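Britora opens its mending and lost property room in Stavdale

Stavdale, Sunday, January 17, 2021

After a good many cups of tea and rather more sorting than any of us had bargained for, Britora is delighted to announce that its new lost property room in Stavdale is open for enquiries. The room brings together all the odds and ends left behind at our two swimming pools and the Clurkmont campsite, which until September were kept in three different cupboards with three different keys.

Anyone who has mislaid a lunch box, a spoon, a glasses pouch or a single glove is warmly invited to get in touch. Small things are kept for 60 days, and we do mean small things - a favourite teaspoon matters to the person who packed it, and we would love to see it go home.
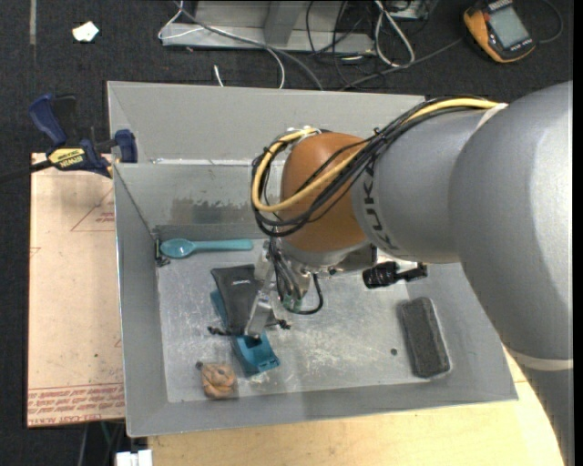
A teal plastic spoon and a black drawstring pouch among the small items in a grey metal bin.

"People are often shy of asking after something that cost next to nothing," said Ulla Lindqvist, who manages the room. "Please do ask! My own mother rang three times about a picnic fork, and she was so pleased to have it back that she sent us a cake."

Pouches and bags with drawstrings are among the things we are asked for most, and it helps a great deal if you can tell us the colour, whether there is a logo on it and where you think you last had it. Torn seams and frayed cords can be mended on request by Seija Harju, whose sewing table stands by the window, for a small charge that goes towards thread and needles.

Enquiries can be made by telephone or through the Britora website, and collections are by appointment for the time being. Parcels can be posted within the district at cost price. Press enquiries should be sent to Tharindu Bhattacharjee at the Britora office in Stavdale.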